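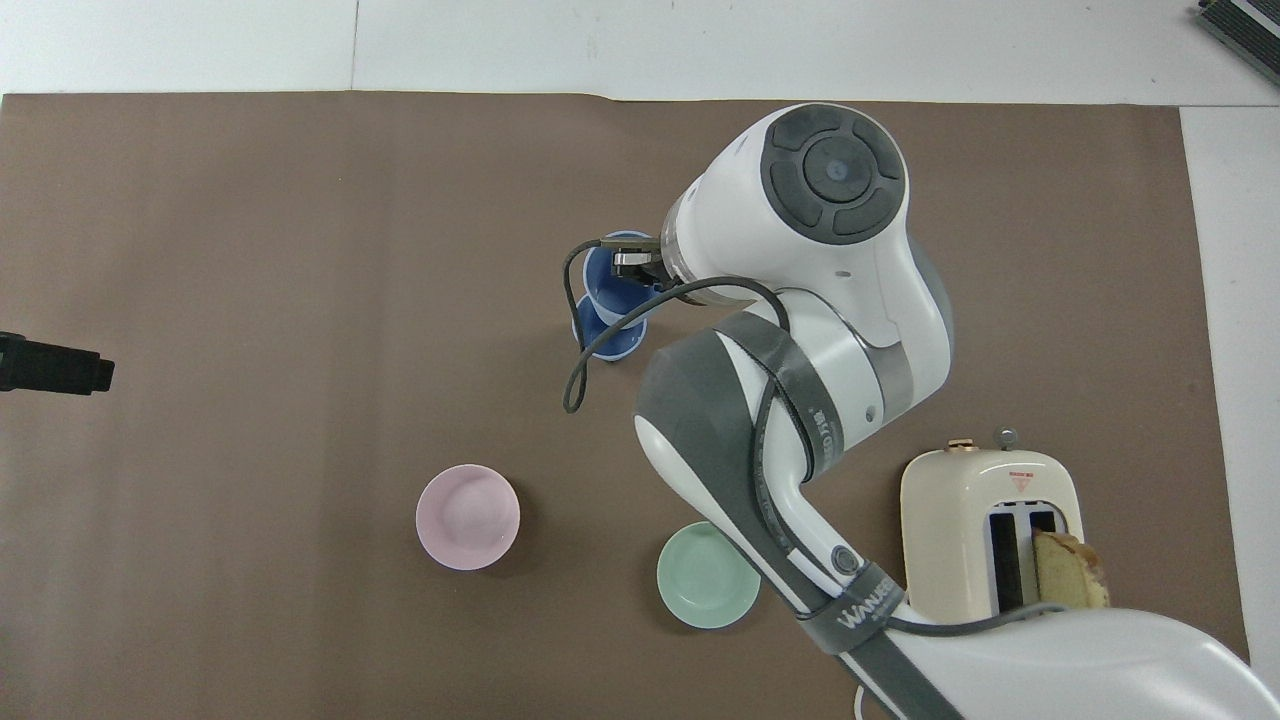
The Night Ferry to Videll

My gran always said you could smell Videll before you could see it, and she was right! Burnt sugar and seaweed, coming in over the rail at four in the morning, when I'd given up on sleep and gone out on deck with a blanket round my shoulders.

I was nineteen and I had never been anywhere. I had a rucksack, a tin of gran's ginger biscuits and a ticket with the number 456 printed on it in purple ink, and I thought that was the most beautiful number in the world. I kept taking it out to look at it. The ferry was called the Csonka, after the river, and every part of her rattled - the cups, the lamps, the doors of the little cabins, even the captain's hat on its hook when you walked past the bridge.

"First time?" said the woman next to me. She was eating a boiled egg out of a paper napkin.

I said it was.

"Oh, you lucky thing," she said, and she really meant it. She gave me the other egg.

We stood there and she told me what to do. Go up the steps behind the fish market, all 340 of them, and don't stop at the first café because the second one is better. Ask for the plum bread. Don't pay more than 14 for a room, whatever they tell you about the view, as every room in Videll has a view, you can't get away from it. And if it was still August when the wind changed, I was to drop everything and go down to the harbour wall, day or night, for the lanterns.

"What lanterns?" I said.

"Well, I can't tell you that, can I?" she said. "You'd only be looking for what I'd told you."

Then the lights came up out of the dark. First one, very low and yellow, then a string of them, then the whole hillside, as if somebody had tipped out a drawer of buttons. I made a noise, I think. The woman laughed and took hold of my sleeve, and the Csonka blew her horn so loudly that a gull fell off the rail and had to sort itself out in mid-air.

I climbed the steps. I walked straight past the first café (it did look nice, with a striped awning and a cat) and had the plum bread at the second, hot, with salt butter, sitting on an upturned crate while the owner swept round my feet. It was so good that I ordered it again before I'd finished. I found a room for 12 over a shop that mended accordions, and all morning bits of tunes came up through the floorboards, never more than a line or two, then a pause, then the same line with one note put right.

I'd meant to stay a week and then go on to Drurkitz, where I had the promise of a job in a hotel laundry. I wrote and told them I'd be late. Then I wrote again. The third time I didn't bother with a reason, I just put a pressed flower in the envelope and hoped for the best.

The wind changed on my sixteenth night. I heard it before I felt it - every shutter in the street knocked at once, and downstairs the accordion man shouted something and ran out with his boots undone. I ran too. Everyone was running, grandmothers and babies and the priest with his supper still in his hand, down all those steps in the dark, and at the bottom I could see the harbour wall and the black water, and on the far side of the water, coming round the point, the first of them.

The woman from the ferry was already there. She had kept me a place, and she had brought eggs.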